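Ticket 908: Label printer on the packing line drops off the network
Site: Binthorpe warehouse
Opened by: Gyu-bin Cho
Status: Resolved, monitoring until end of June
Priority: 2

Problem as reported

The Jarum label printer at packing station 4 goes offline several times a shift. The status light stays green. Jobs sent from the Ketilsson dispatch software sit in the queue marked "sending" and then fail. Turning the printer off and on brings it back, sometimes for an hour, sometimes for ten minutes. The other printers on the line are fine.

Log

08:40 Checked the queue on the dispatch PC. Eleven jobs stuck. Cleared them, restarted the print spooler, sent a test label. Printed first time.

09:25 Offline again. Pinged the printer from the dispatch PC, no reply. Pinged it from the office, no reply. The printer's own menu still shows its address, ending in 131, and says "connected".

09:50 Swapped the network cable for a new one. Came back straight away, but it also does that after a restart, so this proves little.

10:35 Offline. Old cable tested good on the tester and has gone back on the shelf. Moved the printer to the next port on the switch.

11:10 Offline. So it isn't the cable or the port. Updated the printer firmware from the Jarum support page. Took two attempts, as the first stopped at the checking stage. Settings kept.

12:05 Offline once more. During this outage I unplugged the printer from the network and pinged 131 again from the office. Got a reply. Something else is using the same address. 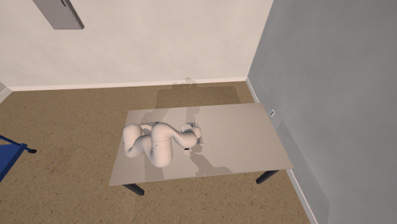

Address clashes come down to two devices with the same number, and the hard part is finding the second one. The reply to my ping gave a hardware address, which I looked up in the switch table. It was on the uplink from the mezzanine, so the other device was upstairs. I wanted a spare surface to set the printer up away from the line and test it on its own, something like the table in the render, with most of the right half of the top clear, and ended up using the end of the returns bench. On an isolated switch it ran for two hours and printed 165 labels without a fault.

14:40 Went through the mezzanine devices one at a time. The clash is with a Tallunari door controller fitted in the spring. The installer gave it a fixed address inside the range the router hands out. The printer was getting the same number from the router each time its lease ran out.

15:15 Gave the printer a reserved address outside the shared range. Left the door controller alone for now, as changing it needs the installer's login. Blocked 131 on the router so it can't be handed to anything else.

15:30 Updated the printer port on the dispatch PC to match. Test label fine. Printer back at station 4.

17:00 No dropouts. Queue empty.

Still to do

Ask the installer for the controller login and a list of any other fixed addresses they used.
Add the new printer address to the site sheet.
Remove the old printer port from the dispatch PC once the late shift has finished.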